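Reimbursement of pantry items after a change of unit – what is the correct procedure?

2 min read

I am a resident of the Amitgate housing co-operative and was transferred from a two-bedroom to a one-bedroom unit in May. Under the occupancy agreement, members contribute $40 per month to the shared pantry, and the contribution is adjusted when the household size changes. My contribution was not adjusted. I have written to the management office and was referred to the by-laws, which do not appear to address the matter. I would appreciate guidance on whether the overpayment may be recovered, and within what period.

Vorkus

The governing document is the pantry schedule appended to your occupancy agreement, and the by-laws are of limited assistance. Most schedules of this kind permit a member to request an adjustment within 180 days of the change in household size. The request should be made in writing, should state the date of transfer, and should be accompanied by a copy of the revised occupancy certificate.
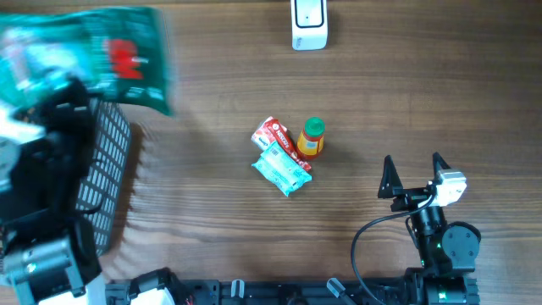 Where the schedule is silent on time limits, the general provisions on member accounts will apply. A co-operative will ordinarily credit the amount against future housing charges. Payment by cheque is generally reserved for sums over $300 – or for members who have given notice to vacate.

You should continue to pay the full contribution while the request is under review. Withholding it may place your account in arrears.

Humell

We had the same problem in our building. The office fixed it after I brought in my statements. Took nearly 94 days. Keep copies.

Vik

I agree with the first reply, with one reservation. Some agreements treat the pantry contribution as a flat levy per unit – in that case no adjustment is owed, whatever the number of occupants. Please check the wording of your schedule before submitting a claim.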